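Nonencombe Woodwork and Finishing Board
Finishes and Surface Repair
Thread 1592: Identifying topcoat on a pale tabletop before recoating

n_coughlan
Original poster

I have a light-colored table to recoat and no paperwork for it. It was sold under the Tekleab name, secondhand, $300 with the base. The top is 46 inches on the long side. I need to decide between scuffing and recoating with a waterborne topcoat, or going to a hardwax oil. The second option only makes sense if the existing film comes off completely.

What I know so far:

Denatured alcohol on a cotton swab, underside of the top near one corner, 5 minutes. No softening, no tack, no color on the swab. That rules out shellac on the underside at least.

Water drop on the upper face beads and stays beaded.

There is a black oval tray that lives on this table. It gets slid, not lifted, and I can feel slight drag marks with a fingernail where it usually goes. I want a finish that takes that better than whatever is on there now.

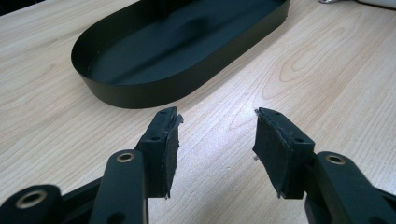
Tray on the tabletop, cathedral figure to the right.

Questions. First, is this likely to be solid or veneer? Second, what is the film? Third, is there any point in going to oil on a surface that has a tray dragged across it daily?

Niamh

gpaquette
Moderator

Species first. With that pale beige color and fine grain I would start with birch, then maple. The concentric ovals on the right come from a flat-sawn board or a flat-sliced or rotary-cut veneer. The face alone won't separate those. Look at the end of the top and see whether the lines on the face carry over the edge and down. If they stop dead at a thin line, you have a veneer or an edge band.

On the film, your alcohol test is only good for the surface you tested. Undersides often get a different schedule from the face, or a single sealer coat. Repeat it on the face somewhere inconspicuous, then do lacquer thinner. If lacquer thinner softens it, you have a nitrocellulose or acrylic lacquer. If it doesn't, assume a catalyzed or UV-cured factory coating and plan on mechanical adhesion only.

Gordon

k_estrella

I disagree with starting at birch. Long streaks in tan and cream like the ones toward the left edge are also what you get from ash that has been bleached or pickled, and from a couple of the pale tropical veneers. Color is the worst thing to go by after a factory has been at it.

Also, has anyone ruled out a printed surface? A good print under a satin coat will fool you at arm's length. Look for a repeat. Take the oval loop, measure from its center along the grain direction, and check whether the same loop comes up again.

gpaquette
Moderator

Ash would show open pores in the earlywood at this sort of distance, even pickled. I don't see them. I can't exclude a filled surface, but I'd want a reason to think of one.

Agreed on checking for a repeat. It costs nothing.

n_coughlan
Original poster

Checked the edge with a loupe and a work light. The face grain does not carry over. There is a line just under the face, thin and straight, and the material beneath it has its own direction. So veneer on something. I could not measure the thickness without cutting.

No repeat found. I went along the full length with a tape and no two loops match. I also looked for a dot pattern under the loupe and found none. I am treating it as real wood.

Lacquer thinner on the face, same spot size as before, 5 minutes. Nothing. No softening, no whitening.

charito_j

Then you have your answer on oil, and it's no. Factory cured coating over a veneer of unknown thickness. To get an oil to penetrate you have to remove all of the film, and the film is tougher than the wood under it. You will go through at the edges before you have cleared the middle. I did it on a sideboard and had to paint the sideboard.

Scuff and recoat. Gray pad, wipe, test patch, crosshatch tape test after a week, then the rest.

k_lagman

Counterpoint. I stripped a Tekleab desk with a card scraper and it took the oil without trouble. Wamora matte, two coats, buffed. The veneer was thicker than I expected. The scraper gives you far more control than a sander does, and you can see when the film is gone because the shavings change.

A tray that slides will scratch anything. With oil you can rub a little more into the spot. With a film you are refinishing the whole top.

charito_j

One desk. You don't know that the table has the same face veneer, and neither does the person who sold it. Spot repair on oil is good, no argument, but you are telling someone to scrape a veneer she can't measure.

k_lagman

She can measure it. Drill a shallow hole where the base bolts on and look at the wall of the hole with the loupe. The hole is hidden afterward.

gpaquette
Moderator

That is a reasonable method as long as the drilling is from the face side. From below you only learn about the back veneer, and a top can have different veneers front and back. I don't see a place on the face that is hidden by the base, so I would not do it.

Niamh, can we have the sheen established before you buy anything? A matte coat over satin is easy to match if you do the whole face, less so if you stop at a line. Post whatever you have with the light coming across it.

n_coughlan
Original poster

Best I can offer for raking light is the section with the swirls toward the upper left. The grain is hard to read where the bright band goes over it, so I would look at how gradually the band falls off.

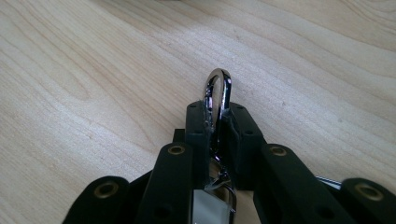

Photo: N. Coughlan. Reuse within this board permitted.

My reading is satin. Gordon?

gpaquette
Moderator

Satin, or dull satin. The bright area goes nearly cream-white and washes out the grain. On semi-gloss I would expect a harder boundary. This is no substitute for a gloss meter, and exposure affects it, so buy the small can and do a sample on scrap beside the table.

The grain there is consistent with the other part. Wavy lines, one set closing into ovals, another set opening out. I would stay with birch as a working assumption. It has no bearing on a scuff and recoat anyway.

k_estrella

I would still like to see an end view. Withdrawn on the print question.

charito_j

Has anyone addressed the tray? The topcoat gets the attention, but the marks come from the contact face. What is the underside like?

n_coughlan
Original poster

Flat, same black as the walls, no feet. Low smooth sides, rounded ends. There is a molding line around the perimeter of the underside that is slightly proud and I think that is what drags. I had not looked until you asked.

charito_j

Knock the line down with a fine file, then put thin felt on in a continuous strip following the oval. Separate dots collect grit at their edges and you end up with arcs. Replace the felt when it goes hard. Wait until the new coat has reached full cure before the tray goes back, and go by the data sheet, since dry to the touch is a different number.

k_lagman

Avoid rubber or vinyl pads. Plasticizer migration into a fresh waterborne coat leaves a print you can't wipe off. I have a lamp base mark that went in over one September and is still there.

gpaquette
Moderator

Seconded on plasticizers. I'd add cork to the list of acceptable materials, provided the adhesive side is fully covered.

n_coughlan
Original poster

Plan as it stands:

File the line on the tray and apply felt strip.
Clean the face with mineral spirits, then a water and mild detergent wipe, let dry overnight.
Gray pad with the grain. No power sanding.
Satin waterborne, test patch on the short end, tape test after a week.
If it holds, two coats over the full face.

No oil on this one. Kenneth L., I may try the Wamora on a shelf that I can afford to ruin.

k_lagman

Fine by me. Warm the can first if your shop is cold. It goes on in ridges otherwise.

k_estrella

With the gray pad, go lightly at the arrises. That is where cured coatings are thinnest, and a stained or toned coat would show it at once. Yours is pale enough that you may not notice until the new coat goes on.

n_coughlan
Original poster

Tape test on the short end: one square lifted at the corner of the hatch, the rest held. Is one square a pass?

gpaquette
Moderator

Depends how much of the square. If it is a flake at the intersection of two cuts, pass. If the full square came away down to the old film, clean again and abrade more. Which was it?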